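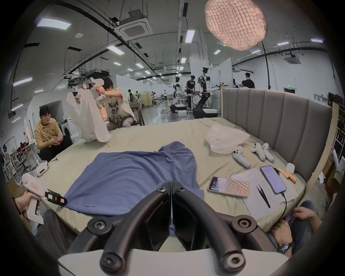 The bed with the beige sheet and the gray headboard

Sheet keeps popping off the corners of a new mattress. Help!

Asked by Bernadette Gaillard, November 18, 2023

Hi all! We finally replaced our ancient mattress and I love it, best sleep I've had in years. But it's a lot deeper than the old one and the fitted sheets I already own barely make it over the corners. By morning at least one has let go, always up at the headboard end. I'd rather not throw out good sheets (I have 4 sets, all cotton, washed a million times and so soft!). Is there a trick, or do I need to buy deep pocket ones? The tag on the mattress says 12 inches.

3 answers

Pralier
Sheet straps! I can't say enough good things about these. They're short elastic bands with a clip at each end, and you run one across each corner under the mattress. Mine have been on since April and the sheet hasn't budged once. Clip onto the hem itself, the doubled part, or you'll put little holes in the thin fabric. Lift the mattress with a helper if you can, it's so much easier with two people.

Chidiac
just buy new sheets

Ruvano
Straps are great, but first check that you've got the sheet turned the right way. I did it sideways for ages on a queen and blamed the sheet! The tag usually goes at a bottom corner, though not every maker does that, so measure if you're unsure.

Also look at how you dry them. Cotton shrinks in high heat and it's the pockets where you notice it. I went to low heat and take them out a tiny bit damp, then stretch the corners by hand while I put them on - what a difference. Do the headboard corners first, then pull down to the foot.

If you do end up shopping, go for a pocket a couple of inches deeper than the mattress, more if you use a topper. And elastic all the way around, not only at the corners. Worth every penny!

Comment from Bernadette Gaillard: It WAS sideways on one set, oh my gosh. Ordering straps for the others, thank you!!

542 views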